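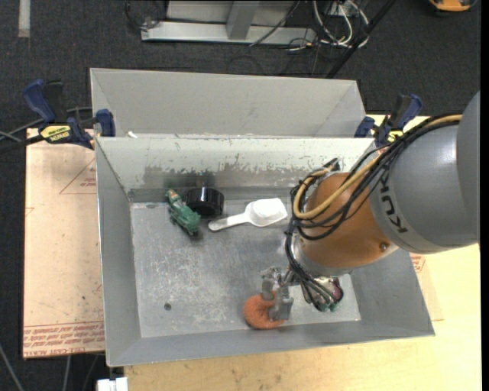
Nach Dirceu Pacheco sei der Greifer der falsche Ort für die Fehlersuche gewesen; man hätte mit dem Kasten anfangen sollen. Sein Einwand bezieht sich auf den letzten Rundbrief, in dem wir die Fehlgriffe an der Zelle Piren auf abgenutzte Fingerflächen zurückgeführt hatten. Er hat zur Hälfte recht, deshalb diesmal die Einrichtung der Zelle von unten nach oben.

Kasten und Spannung

Der Metallkasten mit den schrägen Wänden ist mit blauen Einhandzwingen auf der Holzplatte gespannt. Eine feste Verschraubung war ursprünglich vorgesehen und wurde verworfen, weil der Kasten zum Ausrichten auf der Platte verschiebbar bleiben muss. Der Nachteil ist bekannt: Unter wiederholtem Andrücken der Finger wandert der Kasten. Im Januar lagen zwischen zwei Einmessungen 5 mm Versatz in Längsrichtung. Bei einem Block Klebeband oder einem Spielzeug fällt das kaum auf, bei flachen Teilen in Wandnähe schon. Der Arm fährt dann seine Sollposition an, und ein Finger setzt auf der Schräge auf.

Seitdem gilt folgende Reihenfolge. Zwingen vollständig lösen, Auflageflächen abwischen, Kasten an die Bleistiftmarken anlegen, Zwingen über Kreuz anziehen. Danach wird der Kasten von Hand seitlich belastet. Gibt er nach, wird neu gespannt. Erst dann folgt das Einmessen. Wer nach dem Einmessen noch eine Zwinge nachzieht, misst noch einmal ein. Das klingt selbstverständlich, steht aber im Protokoll mehrfach anders.

Einmessen

Der KUKA-Arm fährt mit reduzierter Geschwindigkeit vier Punkte am Boden und zwei am hinteren Rand an. Die Bodenpunkte ergeben die Ebene, die Randpunkte die Drehlage. Die Auswertung läuft in Domamik und schreibt das Ergebnis als neue Basis in die Steuerung. Alte Basen bleiben erhalten -- bitte nicht überschreiben, auch wenn die Liste unübersichtlich wird. Die Basis, mit der zuletzt fehlerfrei gegriffen wurde, ist derzeit die mit der Nummer 858.

Die Freigabehöhe über dem Boden ist so eingestellt, dass die Fingerspitzen den Kasten leer gerade nicht berühren. Kratzer an Boden und Rückwand sind für die Funktion ohne Belang. Ein neuer Anstrich würde die Bilderkennung vermutlich mehr stören als der jetzige Zustand, da sämtliche Referenzaufnahmen mit verkratztem Grund entstanden sind.

Kabelführung am Handgelenk

Hier lag die zweite Fehlerursache. Das Kabelbündel läuft als freie Schlaufe über das Handgelenk. Ist die Schlaufe zu kurz, zieht sie bei großer Drehung der letzten Achse an den Steckern neben den Fingern. Das Signal der Fingerstellung fällt dann für wenige Millisekunden aus, und die Steuerung wertet den Griff als misslungen, obwohl das Teil gehalten wird. Ist sie zu lang, hängt sie in den Arbeitsbereich und kann sich am Kastenrand fangen.

Geprüft wird im Handbetrieb: letzte Achse langsam an beide Softwaregrenzen fahren, in jeder Endlage anhalten und nachsehen, ob an der kleinen Elektronik am Greifer Zug auf den Leitungen liegt. Anschließend dasselbe mit gekipptem Handgelenk über den hinteren Ecken. Zum Fixieren nur Klettband verwenden. Kabelbinder haben bei Drostesico, wo eine Zelle gleicher Bauart steht, eine Ader durchgescheuert.

Finger

Die beiden Metallfinger bleiben vorerst ohne Beläge. Die Gummibeläge von Bickerstaff wurden probeweise montiert und nach gut einer Schicht wieder abgenommen; sie hielten bei runden Teilen besser, lösten sich jedoch an der Spitze. Geprüft wird die Parallelität mit der Fühlerlehre, einmal im geschlossenen und einmal im halb geöffneten Zustand. Die Befestigungsschrauben werden mit Drehmomentschlüssel angezogen, nicht nach Gefühl.

Probelauf

Der Teilesatz für den Probelauf enthält absichtlich ungleiche Formen: Scheuerpad, Spielzeuglokomotive, Rolle Klebeband, Messlöffel. Das Pad gibt nach, der Messlöffel liegt flach und bietet wenig Griffhöhe, die Rolle kann umfallen. Ein Probelauf umfasst 400 Griffe ohne Eingriff. Muss ein Teil von Hand zurückgelegt werden, wird der Griff notiert und der Lauf fortgesetzt; bei einem Wandkontakt wird abgebrochen und beim Spannen neu begonnen.

Seit der Umstellung auf die neue Reihenfolge hat Piren 2912 Griffe absolviert, alle ohne Wandkontakt. Die verbleibenden Fehlgriffe entfallen überwiegend auf den Messlöffel und hier auf Lagen, in denen der Stiel an der Wand anliegt. Ob das über den Anfahrwinkel zu lösen ist, wird als Nächstes untersucht.

Offen ist außerdem die Zugentlastung der gelblichen Leitung am Handgelenk. Ein Halter ist gezeichnet, aber noch nicht gefertigt. Bis dahin die Schlaufe bitte bei jedem Schichtbeginn kontrollieren und den Befund im Wartungsblatt eintragen, auch wenn keine Änderung festgestellt wurde.

Stand der Angaben: 31. Januar 2018.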